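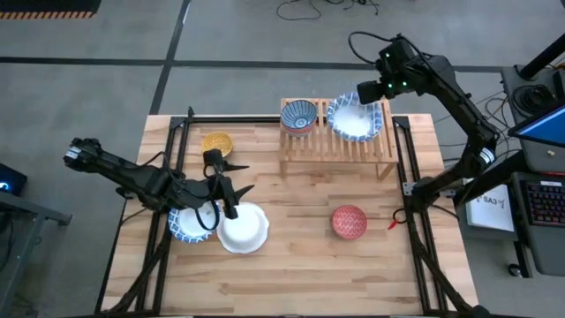 Jimholm open day: dish rack recordings

README, last touched 25 May 2023

Hi! If you came to the open day at Jimholm and asked me where the recordings would end up, this is the place. I'm Berhanu Berhe, I ran the dish table, and I promised a lot of people I'd put everything in one folder with a file explaining what's what. So this is that file, and it's a bit long (sorry, I like talking about this stuff).

What's in it

There are 132 episodes, all from the same table and all the same job: two arms, a few bowls and plates, one dish rack. The arms pick up tableware and set it on the rack. Visitors did a good part of the driving and I did the rest, mostly in the quiet stretch over lunch. Every episode has joint positions for both arms, gripper opening, and video from the fixed camera that looks down on the workspace. Wrist video is in there too, except for a handful of episodes where I forgot to turn the recording on. Those are listed in missing_wrist.txt.

No episode goes past 1000 steps. That's a hard stop in the Loltard recorder, and if somebody was still fighting with a plate when it hit, the episode just ends there. I kept those. I think they're some of the more interesting ones!

Folders

sondamow_raw – straight off the recorder, nothing trimmed
sondamow_clean – long idle stretches at the start and end cut out
notes – my scribbles from the day, typed up, one text file per session

Sondamow is what we call the whole dish project, by the way. You'll see the name all over the file headers.

How the table was set

The dishes are a mixed bunch on purpose. There's a red bowl with a white zigzag inside, a small textured yellow one, a white one with a fluted rim, and several blue-and-white pieces that don't quite match each other. I moved them around between sessions and didn't follow any system, so please don't read anything into the starting layout. The rack is the light wooden one with upright slats. It stayed on the far side of the table the entire time.

Plates are harder than bowls. A bowl gives the fingers a rim to grab, but a plate lying flat needs to be tipped up first, and most first-timers pushed theirs halfway across the boards before getting a finger under it. The kids were way better at this than the grown-ups – I have no explanation.

Labels

The success column is 1 or 0 and I filled it in by hand. My rule was simple: if the piece is on the rack and the gripper has let go, it's a 1. Leaning counts. Version 2 of the labels fixes a bunch where I'd mixed up left and right arm, so if you grabbed the folder early, please download labels.csv again.

Known problems

Audio was never recorded, so don't go looking for it.
The clocks on the two arms drift apart a little in the longer episodes. Heydari (our sync script) fixes most of it, and the clean folder has already been run through it.
Session names in the notes don't always match the folder names. I'm working through them.

Using it

Go ahead, for class projects, research, whatever. Just say it came from the Jimholm open day. If you find an episode that's broken, send me the episode number and what looks wrong, and I'll try to get a fix up in June.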